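Flollthorpe Backyard Security Grants — progress report to Prisidstead
Prepared by Réka Bognár for Miklós Mészáros
Sunday, August 11, 2019

Fence and gate work
Side gates now have keyed latches fitted on the Bárány Street block. Two gates had sagging posts and were rehung first.
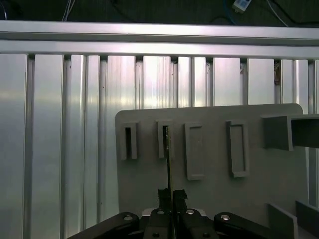
The remaining posts are sound. Back fences on the laneway were checked for loose palings and re-nailed.

Sheds
Hasps were changed to the closed-shackle type — the old ones could be undone with a screwdriver.

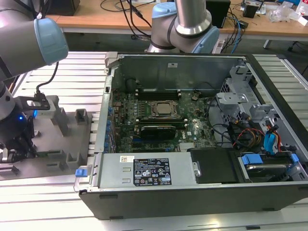
Lighting
Skoletti quoted for motion-sensor lights at back doors.
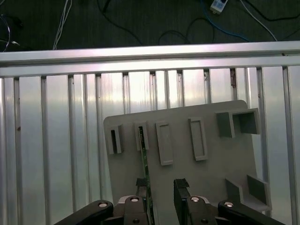
Their price includes cabling but not trenching. We have asked for a revised quote.

Spending
More than $4000 remains, with $100 held for spare keys.
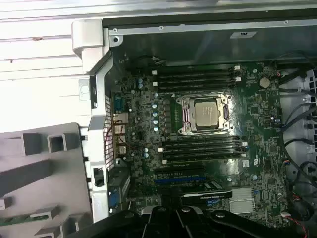
Next period
Finish lighting by December. Trim hedges beside the laneway gates.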